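# Minutes, demo collection catch-up, November
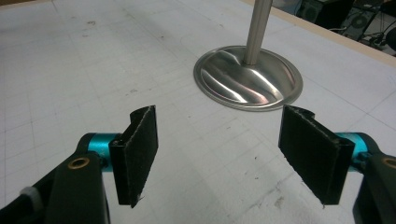
Nanami Murakami

I'm on notes again, so apologies in advance for the tangents. We started at 9:40 with coffee still going round, and the Furnton crew dialled in a bit after that (their end was echoing, we got it sorted by muting the second laptop).

**Where we're up to**

We have 199 demonstrations kept for the Vavstead task set, which I'm pretty chuffed with! Kaneko is the name we've settled on for this batch, so please stop calling it "the new new one" in the folder names. I've fixed five of them already and I don't want to do any more.

Most of what we kept is pick and place on the white grid table. The stand tasks are the thin spot. We've got plenty of approaches where the hand comes in square to the pole, and hardly any from an angle, and the policy has picked up on that. When Duneo ran the last checkpoint on their arm it went in beautifully from the front and then dithered whenever the base was turned up off to one side. So the next lot is going to be heavy on starts from the left and right, and from further back across the grid as well.

**Finger pads**

Long chat about these, probably longer than it needed to be. The dark fabric on the faces is fraying along the edges, the left pad especially, and there are a few loose fibres on the bottom corner of the right one. Furnton asked if we should swap them straight away. I said I'd like to finish the stand tasks on the same pads so the whole group matches, and then change both sides together before we move on to anything else. There was a bit of grumbling but we agreed in the end. If a strip lifts properly partway through, stop and change both, and write the demo number in the log. Please don't trim the fluff with scissors mid-session, I know it's tempting.

We also talked about whether the model cares what the pads look like, given they take up such a big chunk of the view. My guess is it does a little. Duneo would like to try a small set with fresh fabric and compare the two, and I said yes, once the main collection is in.

**The shiny base**

The mirror finish on the domed base throws back streaks of white light, and the dark bits of the room show up in it too. Furnton wanted to dull it with spray. I argued for leaving it alone, as the customer's stands are polished like that and we'd only be making our own lives easy. What we will do is vary the overhead lights: half the next group with everything on, half with the window-side row off. No moving the lights while someone's recording.

**The table**

The grid sheet has a dark smudge on it and a scatter of little specks. I asked for it to stay as is until the stand tasks are done, then it gets a good clean. Someone raised the black gear and cables past the wooden edge of the table. It's in the background of plenty of demos already, so we'll drape a cloth over it for one group and leave it uncovered for the other, and see if the policy was leaning on it.

**How we record**

A few habits to tidy up, mine included:

- Begin with the fingers open and the gap clear, and hold still for a moment before you move in.
- Go at the speed you'd want the robot to go. Some of ours are way too quick (I've watched mine back, I was clearly thinking about lunch).
- If you fumble it, keep recording and recover. Those are good examples and we've been binning too many.
- Discard only when tracking drops out or somebody's bumped the table.

**Next group**

We'll record 40 stand demos per person, in blocks of 5 with the start position changed between blocks. Furnton will do the same list on their table so we get a second room in the mix.

**To do**

- Me: write up the start positions, order pad fabric, rename the last of the folders
- Duneo: rerun the checkpoint from 6 side-on starts and send the clips over
- Furnton: match our lighting groups and check their clock sync, which was drifting again

We ran over and wrapped up at 10:50. Gripper naming was held over till next time, mostly to save my voice.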